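In Defense of the Slow Table

August 2025

Our robotics club at Erby has 16 students and a room that smells of old pizza. For most of the year its ambition was to win the Grabner Cup, where machines throw foam balls at each other while parents yell. This term a small group asked to do kitchen chores instead, and I have come around to thinking they are the only ones learning anything.

Ball throwing forgives you. Miss by a hand's width and the crowd still claps. Kitchen work has no crowd, and an egg has strong opinions about grip force. The students have spent whole afternoons arguing over how far two fingers should close, which is a better physics lesson than any I've given.
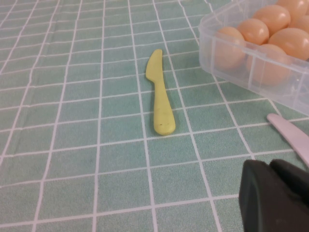 Jianguo Deng thinks I'm being sentimental, and wrote to tell me that teenagers join clubs for noise and trophies, and that a season of table setting will leave us with up to 30 empty chairs at the next open house. He may be right. He was right about the foam balls in February.

Still, I'd ask him to come and sit through one session. A student changes one number, runs the arm, frowns, and changes it back. The notebook is at 451 entries, most of them complaints. It makes terrible television — and it looks a lot like engineering.
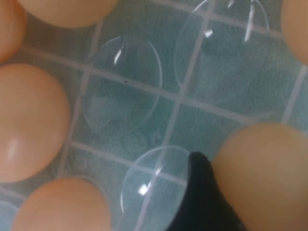
The gripper at the egg tray, Erby robotics club.

We'll send a team to the Cup anyway. Somebody has to use up the foam balls.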